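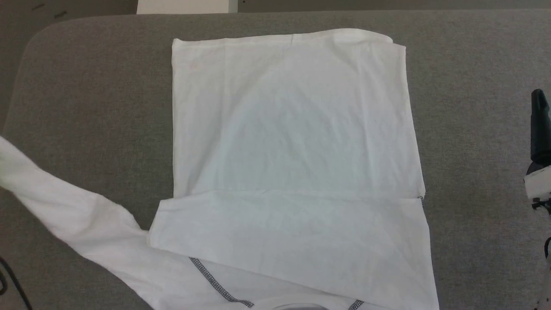
Photo: Jannik Weidemann

From: Jannik Weidemann
To: Hakomano supporters list
Subject: Re: Standing section at Treltedden, away fans

I'm replying to the list because three people have written to me separately with the same question. The earlier message first:

> Does anyone know what the club plans to do about the away end after
> the February match? My daughter and I sat in block F, next to the
> divider, and we spent the second half being yelled at through the
> netting. A steward was maybe ten feet away. When I asked him to do
> something, he told me to text the number on the back of the ticket.
> I texted it and got an automatic answer the next morning. I have
> held a season ticket for six years and I would like to know if it is
> worth renewing. Is block F going to be moved or not?

As far as I know, block F is not being moved this season. I asked at the ticket office and was told the seating plan is fixed until the summer. What they will do is leave the two rows next to the divider unsold when Athanasiadis visits, and anyone who has a seat there can switch to block C at no cost. You have to ask for it. They are not going to write to people.

On the text number, the club gave us some figures for last season. It got 293 messages, and 102 of them were about something shouted or thrown. The rest were mostly blocked stairs, smoking and lost kids. They could not say how many were read during the match. I think that is the real problem. The number goes to a phone in the control room, and on busy nights the person holding it is also doing the radio.

Femisance has offered to put two of their people in the control room for the last four home matches, just to read the messages and pass them to the stewards. They do this at Treltedden for the women's team already and I have heard no complaints. The club has said yes in principle but wants their names two weeks ahead for the passes.

The petition is at 741 signatures. Attendance in February was 2967, so that is a decent share even if some of the people who signed were not there. I will hand it in at the fan meeting whatever the number is by then.

A few people asked if the petition calls for a ban on away supporters. It does not. It asks for a steward on each side of the divider, a reply to every text before the final whistle, and lifetime bans to be made public without names. If you want something else in it, that will have to be a second petition — I can't change the wording now that people have signed it.

To the person who wrote the message above: please send me your row and the time you sent the text. The club says it can look up single messages if it has both. I would leave your daughter's name out of it.

The fan meeting is at 7 p.m. in the room over the east gate. Use the side stairs, the elevator is still out.

Jannik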